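Purklow Headset Kit: see it at the July open day

The Purklow is a head-worn recording kit for teams that teach robots to do housework. You put it on, do your chores the way you always do them, and it records the job from your own point of view. We love this thing, and the best way to get a feel for it is to come try one on!

Our open day at the Mekonnen workshop is in July, doors at 10 a.m. Brisa Cuautle runs the kitchen sessions. She picks jobs that robots still find really hard — baby bottles and all their little parts, slippery things, soft things that bend — and lets visitors have a go at the sink.
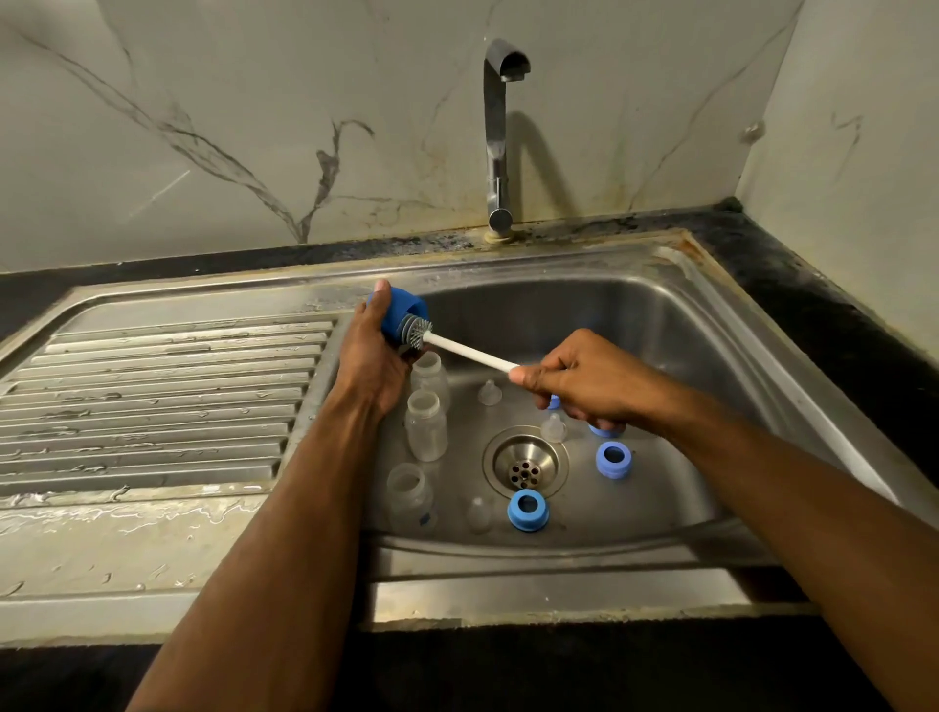 After a session you can sit down with Brisa and play your recording back in Gruruvness, the review software that comes with every kit. Mark where each step starts, trim the ends, add a label, done. Most people want a second turn once they see how much their hands do without them thinking about it (I certainly did).

In the afternoon we switch on the Tenditz arm and show how labeled recordings go into its training. It's slow and it drops things, and it's still a blast to watch.

What you get
Headset with padded strap, 82 grams
Two batteries and a charging dock
Gruruvness license for one computer
Carry case

Price: $1,699
Headset only, no dock or case: $1,029

The open day is free, with room for 38 visitors. Bring short sleeves or something you can roll up.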